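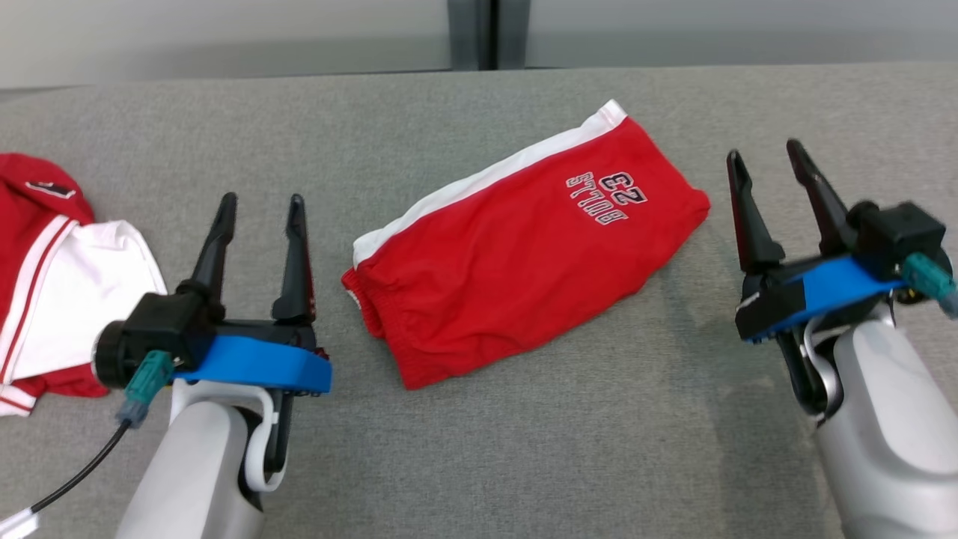 4.2 Re-reading and group discussion

Figure 3. Folded red shorts on a grey fabric surface.

Of the 200 members invited from reading groups in Grurnside and Skustia, 186 returned the January form. Members were asked whether they had read the set novel before, and whether a second reading had altered their view of its narrator. Among those who had re-read it, 63 reported a change of view, most often in relation to the closing chapters.
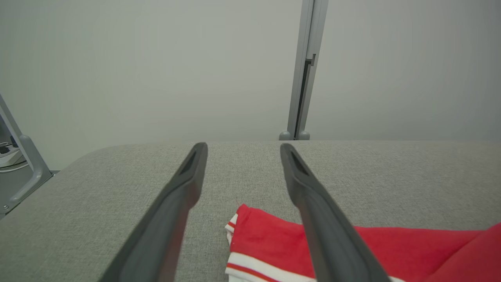 Changes of this kind were seldom raised in the meetings themselves. Discussion tended to return to plot, and members who had re-read the book spoke later in the session than first-time readers. The Pondov group, which set aside about 20 minutes for passages read aloud, differed in this respect, and its written comments are treated separately in Section 4.3.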